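Home Projects Reports Coursework Contact

Sep 3, 2024
By Ifeoma Sani

Sorting small parts into trays: project report

Background

The project began in July at the Pisholm workshop, where students share one store cupboard for fixings, spacers, clips and other small parts. Most of these were kept in mixed tubs. Anyone who needed a particular screw had to tip a tub out on the bench, find it and put the rest back. I wanted to see whether a simple divided tray, filled from small containers, would make the parts easier to find and put away.

What I had to work with

The cupboard held 543 parts when I listed them for the project. I left out anything too long for a tray, such as threaded rod, and anything broken. The list took two afternoons, mainly because washers of nearly the same size had been stored together.

Choosing the tray

I looked at 2 types of tray. The first, from the Brorusum catalogue, had compartments that were all the same size. It was tidy, but longer parts had to be laid across the top of the dividers and it would not stack. The second type had a mix of spaces, and I chose that one for the main part of the work. Uneven compartments suit a mixed collection better - the bulky parts can go together and the narrow ones stay in line.
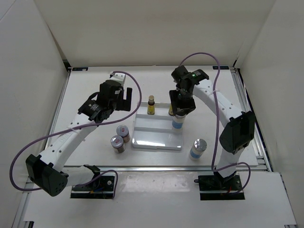

A long open section is useful for parts that people take by the handful. The narrower slots are better for things that roll or get tangled. I kept the containers close to the tray while planning, because it is hard to judge how much space a group of parts needs from a written list. My first plan had the washers in a slot that was far too small for them.

Layout

I grouped the parts by use. Grouping by size looked neater on paper, but it split up items that are always needed together. A bolt and its nut ended up at opposite ends, and people in the workshop did not like this. Phùng, who shares the bench with me, suggested keeping the labels short, so each one gives only the type and the diameter.

Results

I asked 4 students to fetch parts from the old tubs and then from the trays. All of them preferred the trays. Putting parts back was less successful, as two of the students dropped clips into the wrong slot and did not notice. Larger labels might help with this.

Further work

Sellmont has a deeper tray with a lid, which I would like to try for the heavier parts. The washers also need sorting again, as I ran out of time to measure them all.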